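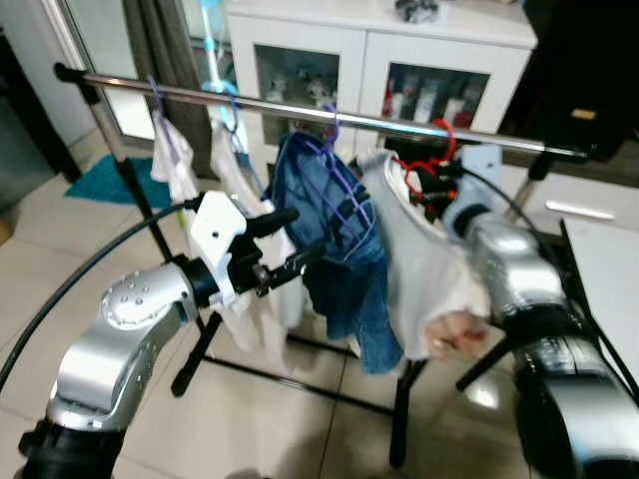

Jotance : dossier d'équipement

Ce dépôt rassemble tout ce qui nous sert à préparer l'achat de notre deuxième poste à deux bras : inventaire, devis, calendrier et notes d'essai. Le premier poste travaille sur le linge suspendu, et il nous a appris énormément sur ce qu'il faut mettre dans un budget ! On pense d'abord aux bras, puis on découvre le reste de la liste. Un jean et une chemise blanche sur cintre, accrochés à la même barre chromée, demandent déjà des doigts de pince assez fins pour passer entre les vêtements, et un câble avec assez de mou pour suivre le poignet. Les deux points ont maintenant leur ligne dans le tableau.

Contenu

inventaire.csv : matériel en service, une ligne par pièce
devis/ : offres reçues de Fornico et d'Atinga, hors taxes
calendrier.md : délais de livraison et ordre des commandes
essais/ : notes de Soledad Camacho sur les pinces

Ce que nous prévoyons

Deux bras identiques aux premiers, pour garder les mêmes pièces de rechange. 6 jeux de doigts, car ils s'usent vite sur le denim. Un portant à pieds noirs du même modèle, plus environ 200 cintres de couleurs et de formes variées (le poste budgétaire préféré de toute l'équipe, et le moins cher). Délai annoncé pour les bras : 14 semaines. Il faut donc commander en janvier pour monter le poste au printemps.

Points ouverts

Le contrat d'entretien d'Atinga couvre quatre ans, celui de Fornico reste à négocier. Damián Carrillo compare les deux dans devis/entretien.csv. Le transport n'est pas encore chiffré.

Contribuer

Ajoutez vos prix avec la date de l'offre et la devise. Pour toute correction de l'inventaire, écrire à Rutilio Barajas avant de modifier le fichier.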